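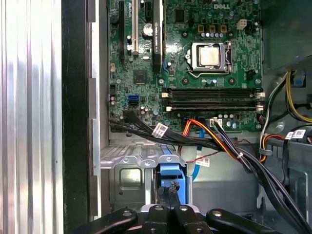

A Dell desktop tower with the side panel removed.

The third track on "Namholm" runs for almost a minute before anything resembling a beat arrives. What fills that minute is a single held organ note, recorded in mono and run through a tape delay set just short of a quarter note. At 85 beats per minute, the repeats drift slightly behind the pulse that follows. The effect is easy to miss on laptop speakers and hard to ignore on headphones.

Pacita Umali, who records as Favell, has worked this way since her first EP. She writes at the keyboard, commits to a tempo early, and does most of her arranging by taking parts out. The new album, her second full-length, has nine songs and very few layers. Umali says the sessions for the opening song, "Talavera," reached 118 tracks before she and mixer Virgilio Padilla began muting them. The released version uses 14.

"Most of them were the same idea played again," Umali says. "I had four guitars doing one guitar's job."

Padilla's mixing is conservative in the low end. Kick and bass rarely overlap. On "Talavera," the bass synth is filtered above 400 Hz and sits almost entirely in the center, leaving the stereo field to two voices and a piano. The voices are both Umali's, sung an octave apart and panned wide. Neither has much reverb. The lower take was recorded close enough to the microphone that breaths are audible at the start of each line, and Padilla left them at full level.

The chorus is where listeners of the earlier record will notice a change. Her debut, "Jivo," leaned on big key changes and a snare sound borrowed from older dance singles. Here the chords stay put. "Talavera" moves between two minor chords for its entire length, and the lift in the chorus comes from the drums switching to double time while the vocal line slows down. It is a simple device. She uses it again on track six, with less success, as the melody there covers only 3 notes and the busier drums tend to bury it.

Lyrically, the album keeps to a small area. There is a rented house, a sister who has moved away, and a bus route that comes up in two separate songs. Umali tends to name objects and leave the feeling to the harmony. "Your coat is on the hook, the hook is in the wall," she sings on the title track, and the line repeats until the strings enter. On paper it looks thin. Over the descending cello part it works well enough to carry most of the song.

The weaker material is in the second half. Track seven is an instrumental built on a sampled music box, and it ends before it has developed much. Track eight has the record's only guest, a spoken part mixed so low that the words are lost on anything but a quiet system. Padilla says the level was a choice. "We had it louder in February and it sounded like a radio play," he says.

The closing song goes back to the organ note from track three - same pitch, same delay setting - and places a full vocal over it. It was the first piece written for the album and the last one mixed. Umali recorded the vocal in one pass and kept a wrong word in the second verse, where "window" should have been "winter." The lyric sheet prints "winter."

"Namholm" comes out in March on vinyl and digital. The vinyl cut moves track seven to the end of side one and leaves a longer gap before the title track.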